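Learn > Young Visitors > Robots > The Sorting Table

Print this page | E-mail this page

A Visit to the Sorting Table

Each June, the Teltgate Science Center invites school classes to its robot open day. On Thursday, 177 students took part. This page is for students who attended and for those who would like to know what the visit covers.

The demonstration takes place inside a computer. The room, the table and the robot arm are all part of a simulation, which is a kind of working model made by a program called Plevisa. Engineers use simulations to try out a robot's movements before a real machine is switched on.

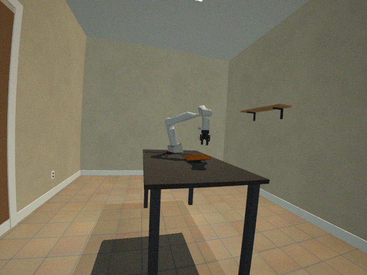
A robot arm has joints, much as a person has a shoulder, an elbow and a wrist. At the end is the gripper, which has two fingers. The fingers can close on a small object, hold it and let it go.

The work shown at the open day is sorting. There are small things on the table and an orange tray with compartments. Students may watch the work from several views, including one that looks straight down on the tabletop.

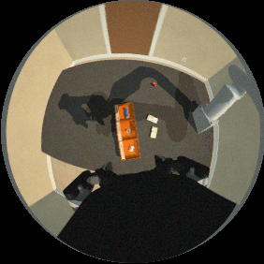
Loan Tô asked whether the robot gets tired of picking up small things, and whether it knows what a battery is for. The answer to both questions is no. A robot has no feelings, and it follows the instructions that people have written for it.

Small objects are hard work for a gripper. If the fingers close too far to one side, they may miss the object or push it away.

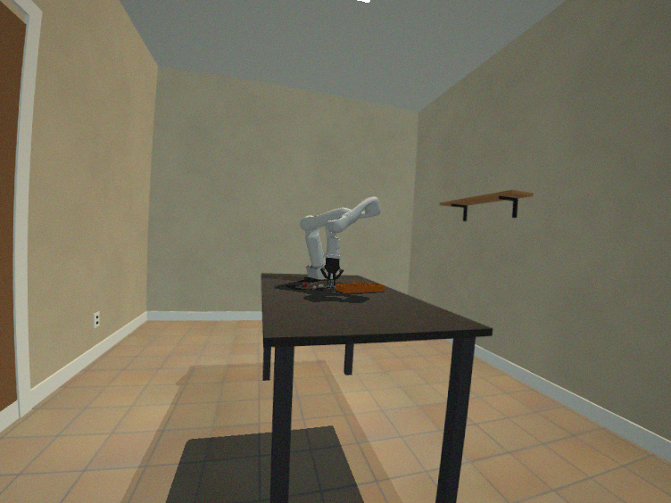 Distance matters too. The program must work out how far each joint should turn so that the fingers arrive at the right place and height. In one practice run at Teltgate, the program made 278 small changes to the position of the arm.

Words to know

Simulation: a model that runs on a computer.
Joint: a place where two parts meet and can move.
Gripper: the "hand" of a robot arm. 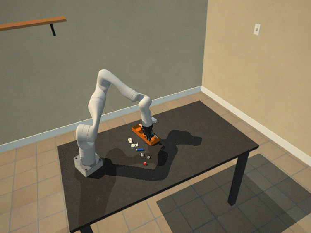

Classes that wish to attend next year should ask their teacher to write to the Bollden Room, Teltgate Science Center. Each session has places for 86 students.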